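Home | News | Standards | Labs | Events | About

Shared rules for tabletop robot tests get their first full draft

3 min read

Anyone who has tried to repeat another lab's robot result knows the feeling. The paper says "the arm places a plate in a rack," and then you spend a week guessing which plate, which rack and how far apart they stood. A small working group led by Sarmīte Kütt wants to end the guessing, and its first full draft, called Trusudeck, went out to partner labs on Sunday.

It's a good read! The draft runs to 217 clauses, but most are a line or two long and written in everyday words. The core idea is that a household task should be written down the way a good recipe is -- what goes on the table, where it goes, what the robot may touch and what ends a try.

Kütt, who works on test methods at Skostanska, says the group began with dishes on purpose. "Everyone has plates, and everyone thinks plates are easy," she said. "Then you ask two teams when a grasp begins, and you get two answers."

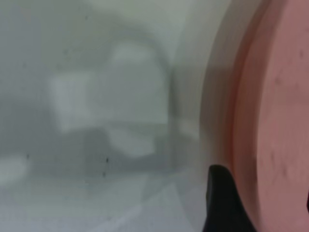
The draft settles that one. A grasp begins at first contact between a finger and the object, and teams must keep the wrist camera recording from before that moment until the arm is back at its rest pose. A second, fixed view of the work area is also required. The two recordings must share a clock, so that a reader can match one with the other later.

Some of the nicest clauses are the humblest ones. Lenses and covers get checked before each block of tries, and their state goes in the log. So does the state of the table. Plates are listed by size, color and finish, and worn ones may stay in use as long as the wear is noted. Failed tries are kept and published next to the good ones, with no trimming. Lindsay Doolan, who tried out the draft at Kister, said that last rule changed how her team talks about its work. "We used to hold up our best clip," she said. "Now we open the whole folder, and people ask much better questions."

There is a safety section too, and it's refreshingly direct. A person has to be within reach of the stop button whenever the arm is powered. Hands stay out of the work area until the arm has been put on hold, even to straighten a plate by a finger's width. Speed limits are set per task and written on a card beside the station. After 5 drops in a row the session stops and the team looks for a cause before going on.

Kister and a second partner, Song, ran the same plate task under the draft, for 2000 tries in all. The two teams disagreed on how to score 202 of them, mostly cases where a plate reached the rack but leaned on its neighbor. Those will get a clause of their own in the next version -- Kütt sounded delighted to have found them this early.

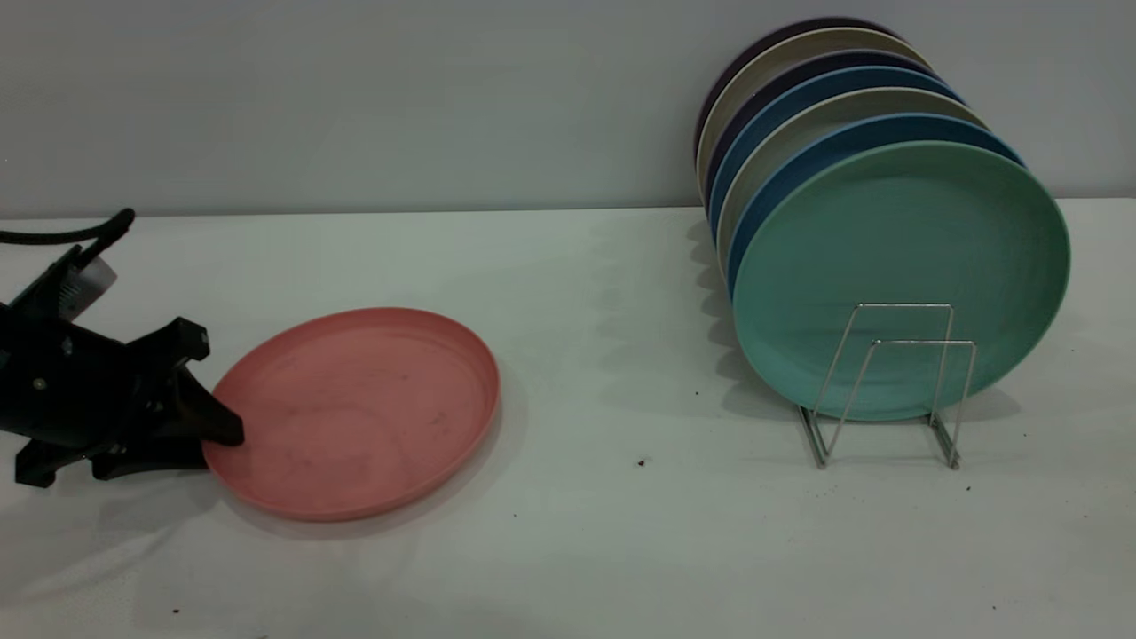 Does a lab need to buy new equipment to follow the draft?
Most labs can start with the arm, cameras and dishes they already have, so long as each item is listed in the log and stays the same through a block of tries.

Comments are open until December. Doolan's team is already writing up notes on cups and bowls, where the question of what counts as "upright" has proved livelier than anyone expected.

Related items
Keeping two camera clocks in step
What belongs on a station safety card
Why failed tries should stay in the record
Song opens its test logs to partner labs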